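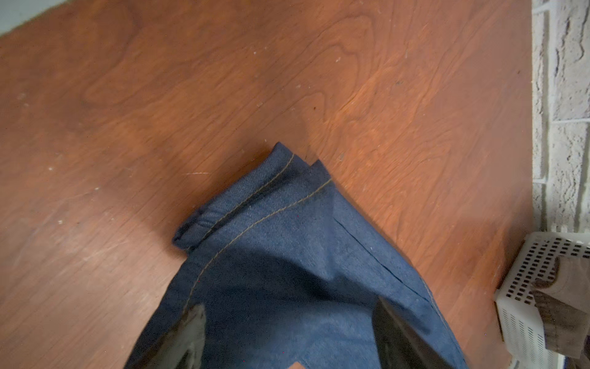

*Tabletop as it stands now, wall side on the right. Scratches are mostly on the left half.*

**Thread: Refinishing a reddish-brown table, haze and fine scratches**

**kvam_bench** — 24 May 2013

Looking for opinions on the finish before I commit to anything. Table came with the apartment lease, owner has agreed in writing that I can refinish it. Grain is strongly figured, cathedral arches and some long closed loops, running diagonal in the photo. There are pale specks and fine whitish scratches, worst on the left. One short light streak left of center. The lower left also looks hazy to me.

Known facts:

- Top is 1000 mm across the short side.
- Finish unknown. Denatured alcohol on a swab under the apron did nothing after a minute.
- Lacquer thinner not tried yet.
- It sits next to a painted brick wall and I can't move it out of the room. Doorway was narrowed after the table went in.

Plan was to sand the whole top with 300 grit and recoat with wipe-on poly. Is that too aggressive?

---

**S. Magnusson**

There is no 300 in the US grading. You have either 280 or 320, or you have a P-graded sheet with a rounded number on the package. Check the back of the paper.

More to the point, clean it first. Half of what I can see in that photo is dust. The specks are scattered with no pattern, and a finish defect would normally follow the grain or the brush direction. Mineral spirits on a white cotton rag, wipe with the grain, change the rag when it picks up color. Look again under a low raking light.

---

**kvam_bench**

Paper is Oltmont, package says 300. Nothing on the back except a lot number. I'll assume it's near 320.

---

**dovetail_dan**

I'd check whether it's veneer before you put any abrasive on it. Those big loops are what you get off a flat-cut face, and that can be a solid board or a sheet of veneer thinner than a business card. Look at the end. If the arches on top don't continue as growth rings on the end grain, it's veneer.

---

**bendik_h**

Disagree with Signe on the haze. Lower left is paler than the rest over a wide area and the edge of it is soft. To me that reads as moisture in the finish. I've fixed the same thing on two tops with a rag barely damp with alcohol, passed over quickly.

---

**S. Magnusson**

He already tested alcohol and it did nothing, so it isn't shellac. The alcohol trick works best on shellac and some lacquers. On a varnish or poly it won't do much for blush. And the center and right of that top are brighter, which tells me the light is uneven. You can't diagnose blush from glare in one photo. Move the lamp. If the haze moves with it, there is no haze.

---

**bendik_h**

One minute on the underside of an apron is not a test of the top. Aprons often get a different coat or none at all. Test again on the top itself, somewhere near the wall edge.

---

**S. Magnusson**

Fair on the apron. Retest on the top.

---

**oilrag**

What's the gap to the wall? I see a shadow line between the table and the brick. If you brush a coat right up to that edge you'll get drips down the side that you can't reach. Also painted brick sheds. Every time somebody bumps the table you'll get white grit on wet poly. Vacuum the mortar lines before each coat, and tape a strip of plastic film down the wall.

I'd also get that white basket out of there while you sand. The slots fill up with dust and it lets go later.

---

**kvam_bench**

Gap is enough for a putty knife and not much else. I can pull the table away by a hand's width if I empty the shelf on the other side. Basket is just for rags, it can go in the hall.

Results so far:

1. Mineral spirits, full wipe. Most specks came off. The dark one toward the upper right was a crumb of something, lifted with a fingernail.
2. Lamp moved to the opposite side. Haze went with it, nearly all.
3. Alcohol on the top near the wall. No softening.
4. Lacquer thinner, same spot. Slight wrinkle after a while.
5. End grain: rings do continue down from the face. Solid.

Scratches are still there. Can't feel any of them with a nail.

---

**dovetail_dan**

Solid, good. Then you have room for error. Wrinkling suggests varnish or poly, though I wouldn't swear to it.

---

**S. Magnusson**

If you can't feel them they're in the topcoat. Don't strip. Scuff evenly with your Oltmont by hand on a cork block, with the grain, until the shine is uniformly dull. Stop as soon as you see color on the paper. Vacuum, wipe, two thin coats.

---

**bendik_h**

I'd skip the recoat. Rubbing compound and paste wax gets you there in an afternoon and it's his landlord's table. I use Sallier, the neutral one. If he hates it he can wipe it off with spirits and do it your way.

---

**S. Magnusson**

Wax then poly is how you get fisheyes. Wiping does not get all of it out of a scratch. If he waxes, he should be finished with the idea of recoating.

---

**bendik_h**

I've recoated over wax since February with no trouble, but I washed it more than once. I accept the general point.

---

**kvam_bench**

Going with the scuff and recoat. Will pull the table out first and film the wall. Anybody know if the Fukeck foam applicators leave bubbles in wipe-on? It's what the store here has.

---

**oilrag**

They do if you squeeze them. Old T-shirt is better.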